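Kistard Community Help > Arms and Grippers > Teaching and Teleop

Cup demos by remote keep failing at the grasp, by hand they're fine. What am I doing wrong?

Posted by pegleg_moth, June 18, 2026

Hi all, long-time reader, first time asking. I have a small Zorel arm clamped up at home and I'm trying to teach it one simple job: reach across the table, pick up a small light cup, put it down a bit farther over. If I grab the arm and walk it through the motion by hand, playback is decent. When I drive it with the remote handle I'm all over the place. I come in too fast, the fingers bump the rim, the cup slides away, and I end up chasing it.

I've recorded 79 remote demos so far and I'd call maybe half of them clean. The trained policy does exactly what I do, meaning it rushes in and then dithers next to the cup. Do I need a lot more demos? I saw someone on the Horngate board say you need 1,000 before it's worth looking at the results and my heart sank a little. Or should I give up on the remote and do it all by hand?

Running the stock settings, if that matters.

fankhauser_fan

Just record more. It averages out.

tinlid

I'm going to disagree with the reply above, sorry! More of the same wobbly demos will give you a very well trained wobble. I did exactly this last August with my Fankhauser handle and wasted most of a weekend on it.

First thing, check your motion scaling. On stock settings mine was one to one, so every twitch of my wrist showed up at the gripper. I turned it down to a third for the last stretch and it was like driving a different machine. If yours has a button for slow mode, hold it from the moment you get near the cup. You'll feel silly creeping along – do it anyway.

Second, practice without recording. Really! Do the reach and back out again, over and over, until you stop thinking about which way is left. I still do a few of those every time I sit down.

Third, put your chair where you can see the gap between the fingertips and the cup. If you're sitting straight behind the arm, the gripper blocks the one thing you need to look at. I moved off to the side and my misses dropped right away. If you're driving from the camera view only, that's harder, and I'd do your first batch looking at the real table.

Then go through your 79 and throw out any where you bumped the cup and chased it. Keep the ones where you missed a little and corrected calmly, those are useful, it needs to see how to recover. Then train on what's left before you record anything new.

marrowbone22

Agree with most of what tinlid said, but I wouldn't drop the hand-guided ones either. I use both. By hand is great for working out a path that the arm likes, where the elbow goes and so on. The trouble is that your own arm and sleeve end up in the camera picture, so if your policy learns from images it's learning from something it won't see later. Mine got quite attached to my sweater.

So I walk it through by hand maybe 5 times to get the route into my head, then do the real ones by remote.
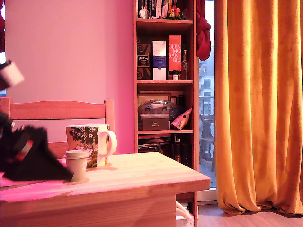 My other tip is about the approach. Come across the table quickly if you like, then make yourself stop short of the cup, open the fingers, and only then go in. I count a slow "one" under my breath. It puts a clear pause in every demo at the same spot, and playback got a lot steadier once I was strict about it. Also move the cup a little between takes, and leave bigger things like a mug on the table for some of them, or it'll fall apart the first time the table isn't bare.

And don't worry about the 1,000 figure. That might be right for a whole kitchen's worth of tasks, but I wouldn't start there for one cup.

pegleg_moth

Thank you both, this is so helpful. Scaling was at one to one, of course it was. I've turned it down and I'm already bumping the rim a lot less. Going to weed out the bad takes tonight and retrain. Does anyone know if slow mode can be put on a foot pedal with the Zorel? My thumb is killing me.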